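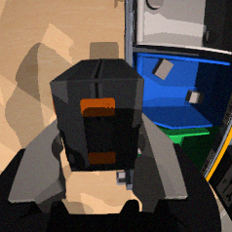 A reader on the Zurov Street page asked whether the floor area in a listing should include the garage, as two agents had given her different totals for the same house. Leave it out. Enter the garage on its own line.

How to measure a house for a listing

Use a laser measure or a steel tape, and work in feet and tenths.

1. Sketch the outline of each floor before measuring anything. Mark doors, stairs and chimney breasts.

2. Measure the outside walls at ground level. For upper floors, measure inside and add the wall thickness.

3. Split the outline into rectangles and work out each one. A main block of 900 square feet with a rear wing of 400 gives 1,300 for that floor.

4. Subtract any opening to the floor below. Stairs stay in the total for the floor they descend from.

5. List the garage, porches and unheated sunrooms separately. The Monanar sheet has a row for each – leave unused rows blank, do not enter zero.

Sloped ceilings

Count only the area where the ceiling is at least five feet high. An attic room with 559 square feet of floor and 191 under the low eaves is entered as 368.

Rounding

Round once, at the final total. Grumen forms reject decimals, so keep the unrounded figure in your notes with the sketch.

Updated Mar 28, 2019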